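Fliltuvis Testnet: Call for Validator Operators
Posted Wednesday, January 12, 2022

Fliltuvis is a proof-of-stake network for recording and settling freight invoices. The second public testnet opens to outside operators next month and runs through the end of June. We are taking applications for validator slots from individuals and small hosting firms.

The first testnet ran with 397 validators, most of them operated by Wonder, the company that maintains the reference client. For the second we want 700, with no single operator holding more than five. Block production, peer discovery and slashing will all be tested under load, and the client will be upgraded at least three times during the period.

What operators do

Run one to five validator nodes on hardware or virtual machines you control. Keep each node online at least 95 percent of the time, measured per week. Apply client upgrades within 48 hours of release. Send logs when asked, and file a short report after any outage longer than one hour.

Twice a month there is a scheduled fault exercise. Operators are told the date but not the fault. Expect to be at a keyboard for two hours on those days.

Minimum setup per node

4 CPU cores, 16 GB memory
500 GB solid state storage
25 Mbps up and down, no data cap
64-bit Linux, kernel 5.4 or later
A fixed public IP address
Port 1442 open for inbound TCP and UDP

Nodes behind carrier-grade NAT will not be accepted. Home connections are fine if they meet the figures listed. No more than two of an operator's nodes may share a data center.

Who should apply

You should be comfortable on the command line, know how to set up a firewall, and be able to read a stack trace. Past work as a validator on another network helps but is not required. Working English is needed for the operator channel.

Payment

Operators receive a flat monthly stipend per node in US dollars, paid after the uptime figures are published. Testnet tokens have no value and will not convert to mainnet tokens. Taking part does not guarantee a mainnet slot.

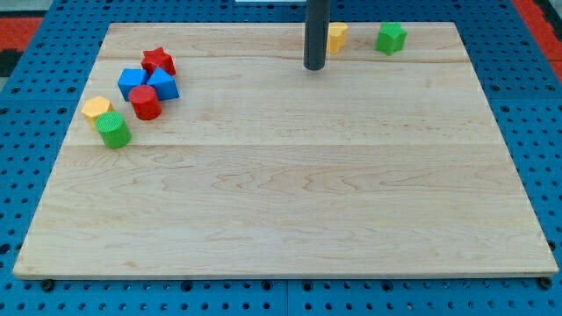

Applications are reviewed in the order received by the network team in Rorkthorpe. Send the region where your nodes will run, the hosting provider if any, the number of nodes, and a public SSH key. Do not send private keys or seed phrases. Accepted operators get a configuration file and a test window of three days to bring their nodes into sync.

A second intake for the Hodoroagă relay, which carries messages between Fliltuvis and other chains, will be posted separately. Its hardware needs are different, and applications for it should not be sent under this call.

Use the operator form on the Fliltuvis site, subject line "Testnet 2 validator".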